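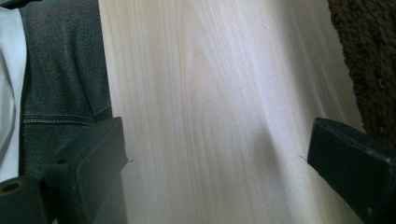 One reviewer of our first budget asked why a lab would pay for a second set of fingers before it had worn out the first, and said the money would be better kept for arm time. We took the remark seriously, and much of this section grew out of trying to answer it properly.

Research > Field Robotics > Working Papers
Abstract Full text Figures References Cite
Filed under: Equipment planning, Grippers

4.2 Planning the hand-held gripper purchase

Figure 3. Hand-held gripper over a pale, unfinished board, the two black fingers facing each other across the grain.

The Lellville site needed hand-held grippers for recording work with boards and other flat stock. We had two quotes to compare. The Trevero unit came to $882 with one pair of fingers, and a spare pair added $90. The Bako unit was far cheaper at $477, but its fingers are moulded in one piece with the body, so a damaged tip means a new tool. On sticker price alone Bako wins easily, and our early drafts said so!

What changed our minds was planning by the season. The Trevero fingers come off their mounting blocks in a few minutes, and the blocks stay with the tool. If a Bako tip goes, the full price is due again, and two units already cost more than one Trevero with a spare pair. We found this a lovely result, the sort you can work out on the back of an envelope and then take straight to whoever signs the order.

The reviewer's point still holds in part. A lab running one short study may never need the spare pair, and for that lab the cheaper tool is a fair choice. Our own plan runs until December, with the grippers passed between Lellville and the Stostitz workshop, and a stalled session costs us far more than a pair of fingers. So we budgeted for the spares up front - and asked that they be shipped with the tool, to save a second freight charge.

We also set aside money for small tips, which we list as consumables. Keeping them on their own line made the budget much easier to read, and we'd happily do it again. Freight, tax and staff time are left out here and taken up in the next section.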